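Flultonden Residents' Newsletter
10 April 2020

Sorting at home while the recycling room is closed

The recycling room on the ground floor of the Rivadeneyra building stays closed until further notice. Curbside pickup goes on as before, but the big shared carts are gone from the hallway, and every household now has to bring its own material down already sorted. We have had a lot of mail asking how to do that in a small apartment, so this item goes over what has worked for people on the upper floors.

You need two containers. One is for cans and metal, the other for paper and light cardboard. Glass still goes straight to the green drop-off on Relov Street and should not be kept indoors in any quantity. The hauler does not take plastic film, so bread bags and wrap go in the regular trash.

The containers do not have to be made for recycling. A plain open plastic bin of the kind sold for under a desk does the job, and it is easier to rinse than anything with a lid and a pedal. Buy two in different colors if you can. Labels come off after a few washings and color does not. In a household with children, agree on the colors the first day and leave them alone after that. 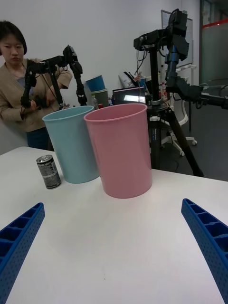 Keep the two side by side. Several people tried one in the kitchen and one by the front door, and the one by the door filled up with shoes and mail. A table or a counter is fine for the first few days while everyone gets used to it. After that most people move the pair to the floor, next to the refrigerator or under a window.

Cans should be emptied and given a quick rinse. The tab can stay on. Please don't crush the slim ones flat, as the sorting line handles them better whole. A can with some drink left in it will leak through a paper bag on the stairs, and we had that happen on two landings in one week.

Paper has to be dry. Pizza boxes with grease on them are trash, though the clean lid can be torn off and kept. Envelopes with windows are accepted. Shredded paper should be in a closed paper bag with the top folded over twice.

Bring your material down between 8 in the morning and noon on pickup days. There are 62 apartments using one stairwell, so if someone is already on the stairs, wait on your landing until they have passed. The elevator is for people who cannot manage the stairs.

Rinse the bins once a week with dish soap and warm water and let them dry upside down. Bleach isn't needed and it dulls the color.

Ruletti Hardware is still open for phone orders and will leave bins at the front entrance. Have your apartment number ready when you call.

The building paid $700 in contamination fees last November, nearly all of it for food left in containers. The charge is split across all the units, so it shows up on everyone's statement.

Questions about pickup days can be left in the office mail slot. Replies go up on the board by the mailboxes.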